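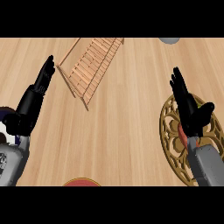 Speaker notes, Skereck internal talk, Wednesday, February 23, 2022
Ivan Demchenko

Slide 1
Say hello, say which team. Leave this slide up while people sit down. Talk is on how we gather examples in simulation for the two-arm kitchen tasks.

Slide 2: What we have
1,554 episodes recorded at Brustumstead. 1,129 kept after review. Most of the rest were dropped for bad resets or an operator stopping partway. Give both numbers, people always ask.

Slide 3: What counts as an example
One episode is one attempt, start to finish, with camera views, joint positions for both arms and hands, and a line of text naming the task. Failed attempts are stored with their own label. Pause here for questions.

Slide 4: The tabletop
Go back to slide 1. Point out the wooden rack and the gold trivet. Thin slats and cut-out patterns are hard on the vision side. Also point out how much of the trivet is behind the right arm. The policy has to cope with that, so we keep views like this in the set.

Slide 5: Operators
14 operators, short shifts. Everyone does the Brevura practice set first. Style differs a lot between people, mostly in how they bring the hands in. Show the 2 clips, no sound needed.

Slide 6: Next
Sivakumar layouts start in May. More clutter, new dishes. Need a better reset check before then. Ask for reviewers, sign-up sheet is by the door.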